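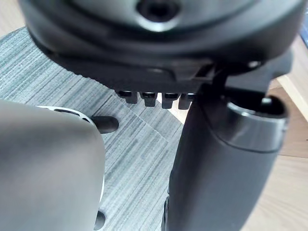 Figure 1. Moulded black plastic housing from below, with a row of four small pegs on the underside.

4.2 What households said about black plastic

Of all the materials we asked about, black plastic was the one people most wanted to talk about, and we were glad to let them. Our question was a plain one (where do you put it when you have finished with it?) but the answers wandered happily through kitchens, sheds and the backs of cupboards, and a good many of the 311 households in Skuldale and Stokham who returned the booklet went on writing in the margins once the lines had run out.

The first thing to say is that "black plastic" meant rather different things to different people. For some it was the food tray and little else. For others it took in plant pots, coat hangers and the hard, shaped casings of household goods (Figure 1), and this second group was a good deal less sure of itself. A tray at least looks like packaging, as one Stokham respondent put it, "but a great curved lump with bits sticking out of it could be anything, and the leaflet never shows you one of those". We had some sympathy. The leaflet in use at the time ran to nearly 2,000 words, and hard casings came up in a single footnote.

The second thing is how long these objects stay in the house. Many people told us they kept a casing after the rest had gone, partly from a feeling that it was too well made to throw away and partly from not wanting to get it wrong. Haddad's earlier work on garden sheds calls this "kindly storage", a phrase we have grown fond of, and Plakolis found much the same habit among tenants with very little room to spare. In our own returns it was commonest among people living more than a short walk from the recycling centre, although a few of the keenest keepers could see its gates from their front windows.

Lastly, there was the matter of colour itself. Several respondents believed that anything black was turned away on sight, whatever it was made of, and had stopped trying years ago. Others put everything in the mixed bin and hoped for the best. Sunita Baptiste and Ignacio Greenberg read through these replies separately before comparing their groupings, and the few cases where they differed are set out in the appendix, together with the wording of the question.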